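Koltau Light Therapy Study
Minutes of the protocol working group, September meeting

Present: I. Bettencourt (chair), clinical lead Stilbridge site, clinical lead Paterson site, study statistician, pharmacist, data manager, trial coordinator (minutes)
Apologies: sleep laboratory representative
Start: 2:00 p.m.

1. Minutes of the previous meeting

Accepted with one correction. Under item 4, "evening sessions" should read "morning sessions". The data manager will replace the file on the shared drive.

2. Matters arising

2.1 The revised consent form has been returned by the ethics board with two wording changes. Both were accepted. The form may be used at Stilbridge at once. Paterson will switch when its printed stock has been recalled.

2.2 The light meters have been recalibrated. Certificates are in the site binders. The Paterson meter read low before adjustment; see item 5.

2.3 The query on participants who wear tinted lenses is still open. The clinical leads do not agree on whether photochromic lenses count as tinted indoors. Carried forward.

3. Recruitment and retention

3.1 The planned sample is 176 participants with nonseasonal major depression on a stable antidepressant dose. Stilbridge is on schedule. Paterson is behind, which the site lead put down to referrals arriving after a dose change, so that the patient no longer meets the stability criterion.

3.2 The group discussed shortening the required period of stable dosing from 8 weeks to six. The statistician objected that late response to the drug would then be harder to separate from response to light. Mr. Bettencourt noted that the longer period was in the protocol as registered and that a change now would need an amendment. Decision: no change. Paterson will ask referring clinics to send the date of last dose change with each referral.

3.3 Withdrawals so far are mostly in the first two weeks and are recorded as "inconvenience". The coordinator asked for a more exact code. Agreed to split the code into session length, time of waking, and other.

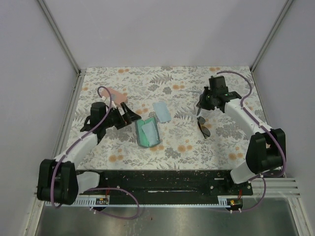 3.4 The new codes apply to withdrawals from this meeting onward. Earlier forms will not be recoded unless the free text states the reason clearly. The data manager will list the forms where it does.

4. Dosing schedule and adherence

4.1 Active treatment remains one session each morning, started within 60 minutes of waking. Participants log the start and end time in the Zendetti diary. The diary accepts entries up to midnight, and the data manager reported that a large share of entries are made in the evening from memory.

4.2 Options discussed: closing the entry window at noon, sending a reminder, or using the lamp's own use log as the primary measure. The lamp log records when the unit is on but cannot show whether anyone is sitting in front of it. The statistician prefers to keep the diary as primary and report the lamp log beside it.

4.3 Decision: diary stays primary. Entry window to close at noon. Reminder to be sent once only, at 9:00 a.m. The Paterson lead asked that his reservation be recorded, as several of his participants work nights and wake after noon. For these the window will be set by hand at enrollment.

5. Measured light level

5.1 Before recalibration, the Paterson meter was used to set seating distance for enrolled participants. A meter that reads low would have placed them too close to the lamp, so the dose received would be above target. The size of the error is within the tolerance given in the safety section, and no eye complaints have been logged.

5.2 Decision: distances to be set again at the next scheduled visit. Affected participants stay in the analysis. The statistician will add a sensitivity analysis without them and circulate the text.

6. Safety

6.1 There were 3 adverse events in the period: two headaches, both resolved without treatment, and one case of reduced sleep with raised mood. The last was reviewed by the Stilbridge lead on the same day. Sessions were stopped and the participant referred back to the treating psychiatrist. Rated as possibly related.

6.2 The pharmacist asked whether the screening question on past hypomania is specific enough. It asks only about "diagnosed" episodes. Proposed wording to be sent to both leads by Friday.

6.3 The list of photosensitizing drugs needs updating. Pharmacist to do this and note the source used for each entry.

7. Rating scales

7.1 Agreement between raters at the two sites was lower on the sleep items than on the rest of the scale. A joint rating session with recorded interviews will be held before the next group of participants is enrolled. Raters will score separately, then compare.

7.2 Raters are reminded not to ask about lamp use during the interview. One recording contains such a question. The rating stands but has been flagged for possible unblinding.

8. Other business

Storage space for returned lamps at Stilbridge is full. Returned units may go to Paterson once the serial numbers have been checked against the log.

9. Next meeting

Date to be set by email. The lens query (2.3) and the screening question (6.2) go on the agenda first.

Closed: 3:35 p.m.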